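Suchbegriff eingeben Suchen

Werkstatt in Gerthorpe nimmt neuen Prüfplatz für Prozessoren in Betrieb
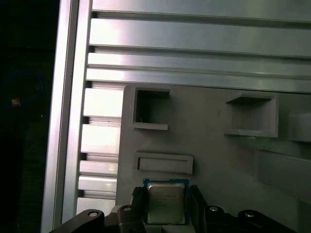 Gerthorpe, 12. September 2019

Die Firma Watdale hat in ihrer Werkstatt in Gerthorpe einen neuen Platz für die Prüfung von gebrauchten Prozessoren eingerichtet. Er steht in einem Gestell aus Aluminiumprofilen. In der Mitte ist eine graue Platte aus Kunststoff angebracht, welche mehrere eckige Vertiefungen hat. Die Chips werden einzeln und aufrecht an die Platte geführt.

Bis jetzt hat die Werkstatt die Prozessoren auf einem normalen Arbeitstisch sortiert. Das war nach Angaben der Firma zu langsam, und manche Teile wurden dabei an den Kontakten beschädigt. Mit dem neuen Platz sollen bis zu 200 Stück pro Tag geprüft werden. Vorher waren es 54.

Die Chips kommen aus alten Bürorechnern, die der Händler Daneshvar in der Region sammelt. Was noch funktioniert, wird gereinigt, verpackt und an Schulen und kleine Reparaturbetriebe verkauft. Defekte Teile gehen weiter an den Verwerter Puvetti, der daraus die Metalle zurückgewinnt.

Der Aufbau hat vier Monate gedauert. Die Platte musste man zweimal neu anfertigen, weil die Vertiefungen bei der ersten Ausführung zu eng waren. In der Werkstatt arbeiten zur Zeit 23 Personen, und es soll niemand wegen der Umstellung seine Stelle verlieren.

Im Januar will Watdale einen zweiten Platz von gleicher Bauart aufstellen. Dort sollen dann auch Speichermodule geprüft werden. Betriebe, die alte Rechner abgeben möchten, können sich direkt bei der Werkstatt melden.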